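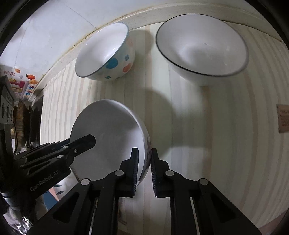 *Three of the bowls on the striped cloth, the spotty one at the upper left.*

**Do mismatched bowls look all right on a striped tablecloth, and how do I stop them chipping in a shallow cupboard?**

**pudding_lane**

Hello all, I hope this is the right corner of the site for it. We moved to Sudport in June, into a flat with a much smaller kitchen than we had before, and I've ended up with a very mixed lot of crockery. Some came from my aunt, some from the Weltent market, and there's a big white bowl that I think has been in the family longer than I have. The small patterned one, with the blue and orange spots and the little flowers, is my favourite, and I'd like it on the table as often as possible.

My trouble is that the cloth is stripy as well. It's cream and greenish with some pinkish tan, and I'm very fond of it, but my sister came for supper and said it all looked "busy". Now I can't stop seeing it! I've tried spreading things out with a good gap in the middle for a bread board, and I do think that's calmer, but I'd love a second opinion before I go and buy a plain cloth.
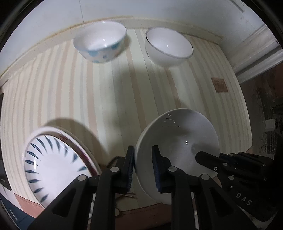

*Spread out, with the leafy dish at the near left and the big bowl at the near right.*

The other half of my question is the cupboard. It's only 30 cm deep and I've been piling everything up in one tower, big at the bottom, and every time I want the soup bowls I have to lift half the tower out. One of the older ones already has a chip on its foot and I'd hate to lose another. Is there a better way?

**crumbs_and_all**

I'd keep the cloth. Buy a plain one if you like, but you'll miss yours.

**marrowfat**

Oh, I do like that spotty bowl, what a cheerful thing (your sister is allowed her opinion, but I think she's wrong on this one). I had a stripy cloth on our kitchen table for years, and what I learned from it is that patterned crockery sits quite happily on stripes as long as there's a bit of plain white between one pattern and the next. You've got the spotty bowl at the back and the leafy dish at the front, so they're well apart already, and the plain bowls do the rest. If you still find it too much, try plain napkins in one of the quieter colours from the cloth. I wouldn't go for blue ones myself.

As for the cupboard, please take that tower apart! I'd make 2 short stacks, with the bowls you use every day in the one nearest your hand, and something soft between each bowl. I use Jadoon felt rounds, which come in a packet and wash well at 40, but a folded paper napkin does nicely too, or circles cut from an old tea towel. The big bowl I'd keep out on the side with fruit in it.

**pudding_lane**

Thank you both, that's so kind. The cloth is staying. I hadn't thought of fruit in the big bowl, and I've just been round the corner for some pears.

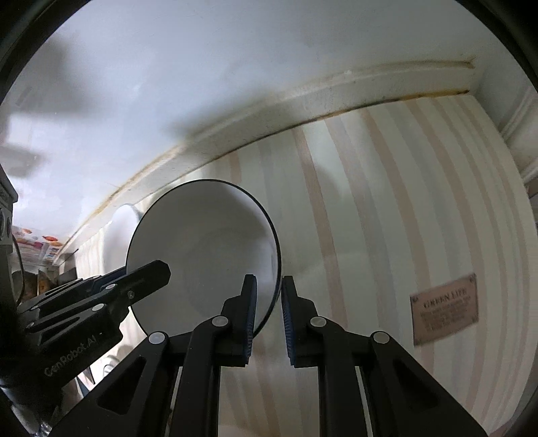

*White bowl with the thin dark rim.*

One last thing, if marrowfat is still about: would you put felt under a bowl like this one as well, or is it fine straight on the shelf? The shelf is painted and a bit rough.

**marrowfat**

Straight on is fine for most, but on rough paint I'd line the whole shelf and have done with it. A bit of leftover wallpaper will do, pattern side up.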